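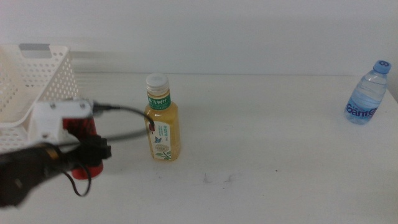
Two drinks bottles, tea and water, on a white table.

Print | E-mail
Reading time: 3 minutes

Irnside Gout Genetics Study: Progress Report to the Curneck Fund
October 17, 2026

The last report ended with a promise that recruitment would be finished by the end of August. Recruitment is not finished. We have 934 people with gout enrolled out of the number we told you we would have, and we would like to talk about the 934.

They are good ones. Every participant has a confirmed diagnosis, a blood sample in the freezer and a completed questionnaire, including the page on diet that everyone hates. The control group was easier, as people without gout are apparently more willing to sit in a clinic waiting room, and it closed in August with 3091 samples.

Genotyping

The first batches went through the Gurkard lab over the summer. We are looking at 18 common variants in genes that handle uric acid in the kidney and gut. One of them, near a transporter gene, gave unclear calls on so many samples that we have stopped defending it. It will be re-run with a different assay, and if it misbehaves again it will be dropped and the analysis plan amended to say so.

The other variants look clean. Repeat samples agreed with each other, and the controls show the spread of genotypes you would expect from a general population. We have not yet compared cases with controls. The plan says we wait until the last batch is in, and we wrote the plan, so we have only ourselves to be annoyed with.

Clinical data

Flare records are the weak spot. We asked people to note each attack in a paper diary. Some did this beautifully. Others returned a diary with a single entry reading "bad," which is hard to code. We now phone participants every three months and fill in the gaps from clinic notes where they have given consent. The phone calls take longer than budgeted - people with gout have a lot to say about gout.

Ancestry was recorded from the questionnaire and will be checked against the genetic data before any association test is run. This was a condition of your award and it is in hand.

Money

Spending is a little under plan, mostly through the skill of not having hired a data manager. The post has been advertised twice. The Cherkaoui unit has lent us a day a week of theirs in the meantime, and we would like to move part of the unspent salary to cover it. A revised budget is attached. The freezer repair is also in there, under "equipment," where we hoped it would look smaller.

Next steps

Re-run the bad variant. Send the last case samples to Gurkard. Lock the clinical database, then start the case-control analysis.

We are requesting a no-cost extension of 3 months. The form asks whether the delay could have been foreseen, and we have ticked "partly."

Contact: Irnside study office
© 2026 Irnside Gout Genetics Study
Back to top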